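Hitstead Open Day Recordings: README

Recorded in December at the Hitstead hall. Files prepared by Pirosside. Please read the known issues before writing to us about the known issues.

What this is

1182 clips recorded with hand-held grippers during an open day. Visitors were invited to pick one up and try a task while everyone else stood near it with opinions. After review, 1127 clips are in the main folder. The other 55 are in a folder called leftovers, mostly people asking which way up it goes.

The occasion

The doors opened at 10 and the first visitor wanted to know where the robot was. We explained that the grippers come first and the robot learns from them later. This was received politely. Each turn began with a demonstration by one of our own people, then the visitor got 30 seconds to practice and as many tries as their pride allowed.
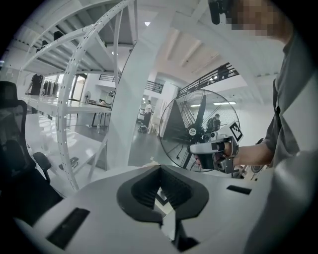 Hand-held gripper with its square marker on top, floor fan behind.

Tasks

There are 5 tasks, numbered in the order we thought of them:

1. fold_cloth
2. stack_cups
3. close_box
4. sort_pens
5. hang_shirt

Task 5 was meant to be the showpiece. Children were better at it than engineers, and the success labels make this painfully easy to verify.

Layout

main/ holds one folder per task, one subfolder per clip
leftovers/ has the same layout and lower expectations
labels.csv gives clip name, task, success (yes, no, argued)
notes.txt is what the Mikkelsen crew wrote down during the day, spelling preserved

"Argued" means two reviewers disagreed and then went to lunch. 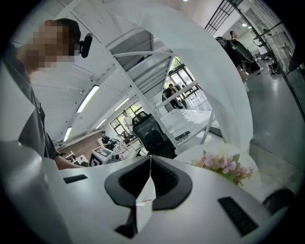
Clips were trimmed with Dinex, our in-house cutting script, which removes the stretch before the jaws first move. It sometimes removes the first grab as well. If a clip opens with a cup already in the air, blame Dinex.

Known issues

Faces are pixelated throughout. Voices are not included, which spares you the advice.
Background activity varies a lot. It was an open day and people walked where they liked.
The lens is very wide, so straight shelves come out bent. Undistort before measuring anything.
A few sort_pens clips contain no pens by the end. We would like them back.

Use

Research and teaching. Credit Pirosside and name the version you used. Current version is 1.1; version 1.0 had tasks 2 and 3 swapped, and we would prefer it stayed forgotten.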